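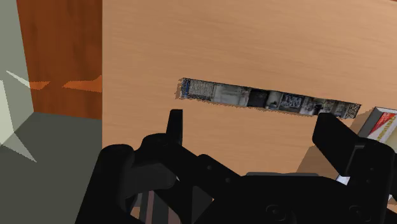 Figure 2. Simulated tabletop with a long, narrow strip and a gripper reaching toward it.

3.2 Waiting times at the receiving desk

We looked at how long a funeral home's staff waited between a family's first telephone call and the arrival of the deceased. Records came from two firms, one in Feselby and one in Dokville, and covered 82 transfers. Dumitrescu and Dawber read each log sheet separately and settled differences by going back to the call notes. In 21 cases the time of handover had been left blank, and these were dropped from the timing work but kept for the count of night calls.

Transfers from hospitals took longer than transfers from private homes, mostly owing to paperwork at the mortuary door. Sunday was the slowest day at both firms. The Dokville firm sent a second driver after 5 p.m. - a habit that began before the study - so its evening times should not be compared directly with those from Feselby. Distance was taken from the driver's own entry and was not checked against a map.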